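The medical post nobody wants to inspect

Remigiusz Głowacki

When a government sends soldiers or police officers to a mission abroad, the public debate is always on the same two points: how many people go, and what the rules allow them to do. I worked for 12 years as an interpreter and later as a liaison assistant in such missions, and I think we ask too little about a third point. How long do they stay?
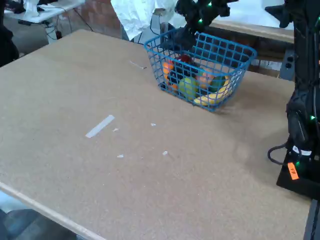
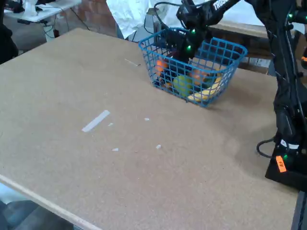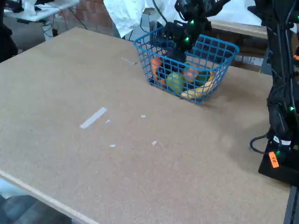
The blue basket on the table, in all three pictures.

In most contingents I knew, the answer was six months. After six months the whole unit went home and another one came, often in the same week. The handover between them was a folder, a dinner and a drive through the district. I sat in the car during many of these drives. The officer who was leaving pointed at a house and said the name of a village elder, and the officer who was arriving wrote it down with a wrong spelling.

In Brulesero, where I spent my longest posting, the people had a word for the new officers which I can translate as "the ones who ask again". Every half year somebody came to ask how many wells were working and who was in dispute with whom over the grazing land. The elders answered politely the first times. Later they sent a nephew. I do not blame them, and I do not blame the officers, who were serious people and worked long days.

The usual defense of the short rotation is family life. It is a real argument. A long tour is hard on a marriage and hard on children, and an army which ignores this will lose its best people. But it does not follow that everybody must leave on the same date. At the Jadard camp the engineers changed one third of their staff every two months. It was more work for the planners — they complained about it often — but there was always someone at the gate who knew the drivers by name, and there was always someone who remembered what had been promised in November.

I would go further with a few posts. The officer who speaks to the local council, the one who handles complaints and the doctor should stay for a year at least, with better leave and better pay. This costs money. It costs less than a promise which is forgotten three times by three different captains.

Parliaments could begin with something small. When they vote on a mandate, they should ask for the rotation plan together with the number of troops, and they should read it.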